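Stringing bench, running notes

Carried over from October: frame 6 (Kiani's spare) still reads low against its twin. Same string, same reference tension, both off the Rositz machine. Clamp slip suspected on the outer mains, not confirmed. Talebi wants both frames matched before the indoor event and will not play the soft one. 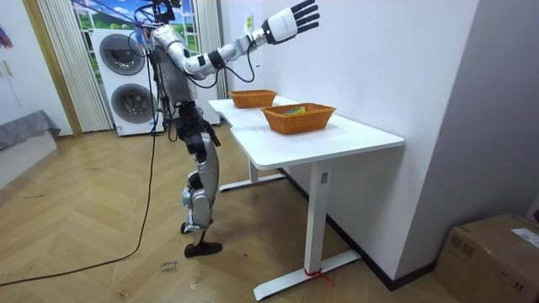

Uvareck, 22/03/2018

Cut out and restrung frame 6, two-piece, crosses top down. Left clamp cleaned and reset first. Stringbed stiffness taken straight off the machine, then again after 14 hours. Loss is now in line with the twin. Dynamic tension meter and stiffness rig agree.

Ball rebound test: 590 drops logged so far on the two frames, no difference outside scatter.

Open: grommet wear at the throat on Talebi's second frame. Jafarzadeh to order strips from Golestani. Do not restring that one until they arrive.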